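Chapter 4
Talking Things Over: How People Reach an Agreement

Most of us bargain long before we know the word for it. A child offers two cookies for a turn on the swing. A roommate agrees to wash the pots if somebody else will take out the trash. By the time you reach your first real job you have already struck hundreds of small deals, some good, some you would rather forget, and this chapter asks you to look back at them with a little patience and a little curiosity.
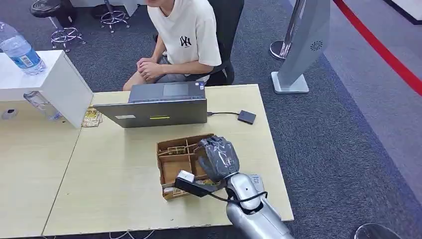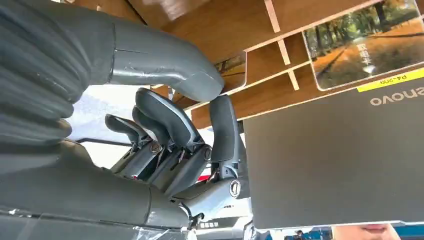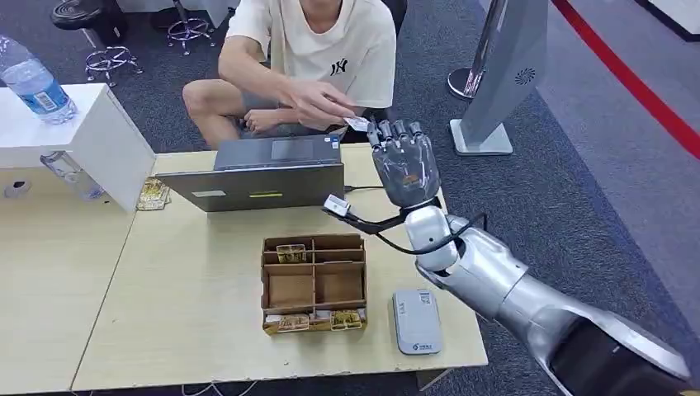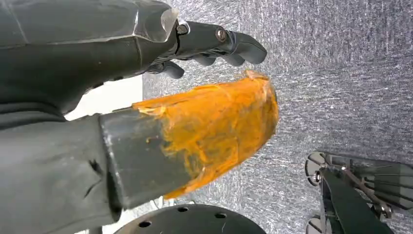
Let us begin with a story I have told to a great many classes (my apologies if you have heard it from an older brother or sister). Khairul Wattimena ran a small bakery in the town of Nillen, and every September he sat down with the Bundden flour mill to settle the price for the coming year. He wanted 600 sacks. The mill wanted to sell him 400, and at a higher price than before, and for most of a long morning the two sides simply repeated their numbers to each other, a bit louder each time!

Shortly before noon the mill's manager put down her pencil and asked him what he did with all those sacks. Well, he stored them. His back room was full of flour from one fall to the next, and he worried about mice and damp all winter long. What he wanted was to be sure of never running out. She, for her part, had no trouble milling the flour. Her trouble was the single truck she sent down the Utedport road, which could not carry such a load in one month. So they agreed on 12 deliveries, one a month, and the old price stayed where it was.

Look at what changed in that conversation. The numbers they shouted were their positions, the things each side said it wanted. Underneath were their interests, meaning the needs and worries that made them say it. Positions often clash head-on. Interests are roomier, and two people who seem miles apart may find that they care about quite different things and can each give way where it hardly hurts.

I don't want to make this sound easier than it is. Sometimes there is one used car and one price, and every dollar you save comes out of the seller's pocket. We will come to that kind of bargaining in the second half of the chapter, along with the awkward matter of who ought to name a figure first. For now, keep a notebook handy and jot down any small deal you make this week, even if it is only over who picks the movie.

Related readings
The Messina Fish Market: A Case in Haggling
Listening Before You Answer
When to Walk Away
Key Terms for Chapter 4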